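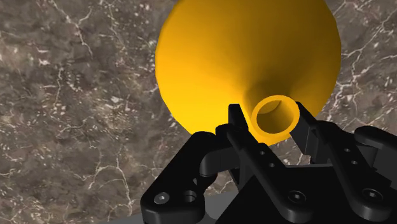 Prepared by the project coordinator, Rimmont office
Submitted to the Irnora Fund, 24th October
Reporting period: second half of the grant

Safe Home Canning in the Nadar Valley: Progress Report

Dear colleagues of the Fund,

With this report we inform you about the work done in the second half of the grant. The financial table is sent separately, as you asked us after the first report.

1. Courses

The plan was to hold courses in five villages of the valley. We have held them in all except Destitz, where the school kitchen had a problem with the water pipe and could not be used. The municipality has promised the repair before winter. We ask for your permission to hold the Destitz course after the end of the grant period, with the money already reserved for it.

Each course took three evenings. On the first evening we spoke about acidity and why beans and peppers must be handled differently from plums. On the second evening the participants cooked and filled jars. On the third evening we opened jars from an earlier batch and discussed the seals, the color and the smell. Some participants told us that three evenings are too many in the harvest season. For this reason we would prefer to start earlier in the summer next year.

The interest was greater than we expected in the upper villages and smaller in Rimmont itself. In Rimmont many people buy their preserves in the shop, and those who came were mostly older and already had good experience. They corrected us twice on the cooking of quince, and they were right. We changed the recipe sheet after that.

2. Equipment

From the equipment line we bought pressure canners, jar lifters, thermometers, funnels and new lids. The canners are kept in Nadar and can be borrowed by any household which has finished the course. The lids were more expensive than in our budget, and we covered the difference from the travel line, as we agreed with you in writing.

One canner has a damaged gasket. It is out of use until the new part arrives. We have learned that spare gaskets should be ordered together with the canners, and we will do so in future.

3. Printed guide

The guide was printed in 700 copies and has 24 pages. It is given free at the courses, in the library and at the clinic. The table of processing times is on the back cover, so that it can be hung on a kitchen wall. Unfortunately the first print had a mistake in the table for high altitude. We found it before the distribution, and a corrected sticker was put on every copy. This delayed us by around 5 days.

4. Difficulties

The main difficulty is the habit of closing jars hot and turning them upside down without any further processing. Many families have done this for generations and do not see a danger in it. We try to explain the risk with respect and without frightening people, but it goes slowly. A second difficulty is the translation of the guide for the seasonal workers. The text is ready, but it still needs to be checked by a person who knows food safety and both languages.

5. Next steps

In the remaining time we will finish the translation, replace the gasket and collect the feedback forms from the upper villages. If you agree with the later date for Destitz, please send us a short confirmation, because the municipality needs it for the booking of the kitchen.

We thank the Fund for its support and its patience with our questions.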